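Workbench top

A workbench top is the flat upper member of a workbench, on which work is laid out, held, and processed. In most benches it is the heaviest single part and the one that determines how steady the bench feels in use. Tops are made from solid wood, from wood glued up in strips, from sheet materials, from steel, or from a combination of these. This article deals mainly with wooden tops.

Function

A bench top serves as a support surface and as a reference surface. As a support, it must carry the weight of the work and resist the forces applied by hand tools, clamps, and small machines. As a reference, it must be flat enough that a part laid on it can be judged straight or twisted. The second requirement is stricter than the first. A top that is strong enough for heavy assembly may still be too uneven for planing thin stock.

Mass contributes to steadiness. A heavy top absorbs the energy of hammer blows and reduces the tendency of the bench to slide when a plane is pushed along its length. A light top can be made to perform in a similar way if the base is bolted to a wall or floor, though vibration between the supports is then more noticeable.

Materials

Hardwoods are the traditional choice in regions where they are easily obtained. Beech and maple are common because they are dense, have fine pores, and wear evenly. Oak is strong but its open grain collects dirt, and its tannins react with iron to leave dark stains. Softwoods such as pine and fir dent more readily. Many woodworkers accept this, as a soft top is less likely to mark the work placed on it.

Glued-up tops consist of narrow strips joined face to face, with the edge grain turned upward. This arrangement spreads defects through the thickness and limits cupping. A top made from a single wide plank, or from two planks joined along one edge, needs less labor to build but moves more with changes in humidity.

Sheet materials, including plywood and fiberboard, are stable across their width and can be stacked to reach the needed thickness. They hold screws less well at the edges, and they are usually fitted with a solid wood border. A replaceable layer of hardboard is often laid over them.

Construction

The thickness of a wooden top depends on the distance between supports and on the kind of work. Benches meant for mortising and other percussive work are built thicker directly over the legs. Some patterns use a thick front section and a thinner rear section, with a shallow tray between them or along the back edge. The tray keeps tools below the level of the surface so that wide parts can pass over them.

The Hestosgate pattern is a split top formed from two slabs of equal width, separated by a gap that runs the full length of the bench. A removable strip fills the gap. With the strip raised, it acts as a stop for planing across the grain; with the strip taken out, clamps can be passed through the opening. Each slab is light enough to be lifted by one person, and the two can be flattened separately in a thickness planer of moderate width.

The Villalobos pattern has a single slab with a deep front apron. The apron stiffens the front edge and gives a vertical surface for holding long boards on edge. Its main drawback is that clamps cannot easily be applied from the front unless the apron is bored or notched. 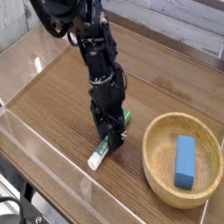

Attachment to the base must allow the wood to expand and shrink across its width. The usual method is to fix the top rigidly along the front edge and leave the rear fastenings free to move in slotted holes. Fixing at the front keeps the face of the top in line with the legs, so that a board clamped against both remains straight. Where the legs are tenoned into the top, the joint at the rear is sometimes cut slightly long in the direction of movement. Rigid fastening on both sides can cause a wide slab to split, or can pull the base out of square.

Holes and fittings

Round or square holes are bored through the top to take bench dogs, holdfasts, and other removable stops. Round holes are easier to add to a finished bench. Square holes are normally cut before the strips are glued and can be angled a few degrees so that the dog leans toward the vise under load.

Spacing is set by the travel of the vise. If the distance between holes is greater than the usable opening of the vise, some lengths of stock cannot be held. A row of holes 6 inches apart is suitable for most end vises. Holes for holdfasts are placed farther back and are fewer in number, with each one covering a circle set by the reach of the arm. The underside of the top should be clear of rails beneath every hole.

A holdfast grips by wedging its shaft at a slight angle in the hole. In very thick tops the shaft may fail to wedge, and the hole is then counterbored from below to shorten the bearing length. In thin tops the sides of the hole crush over time. A hardwood block glued under the hole corrects this.

Flattening

A new top is flattened after it has been fixed to its base, as tightening the fastenings may distort it. The surface is first planed across the grain to remove high areas, then diagonally in both directions, and finally along the grain. Progress is checked with a straightedge and with a pair of winding sticks, which show twist by magnifying the difference in level between the two ends.

Florencio Montes described a method in which two parallel rails are fixed to the long edges of the bench and a router is carried between them on a sled. The rails are leveled to each other before cutting begins. The method removes material evenly regardless of grain direction and suits slabs with knots or reversing figure. It leaves shallow ridges that must be planed or sanded off.

In the Gusside workshops, tops were allowed to stand for 8 weeks in the room where they would be used before the final pass. Seasonal movement continues after this, and a top is commonly flattened again at the end of its first year.

Finish

Bench tops are generally finished with a thin coat of oil or a blend of oil and varnish. The finish slows the uptake of moisture and keeps dried glue from bonding firmly. Thick film finishes are avoided, as they make the surface slippery and chip under impact. Wax has the same slippery effect but is sometimes used on assembly benches, where glue release matters more than grip. Both faces should receive the same number of coats so that moisture passes through them at a similar rate.

Maintenance

Dried glue is removed with a scraper. Small dents can be raised with a damp cloth and a hot iron, provided the fibers have not been cut. Deeper damage is filled with a let-in patch whose grain runs in the same direction as the top. Oil-soaked rags used in refinishing can ignite on their own and should be spread flat to dry outdoors or stored in water in a closed metal container.

See also
Bench dog
Cilness vise
Holdfast
Sawhorse
Winding sticks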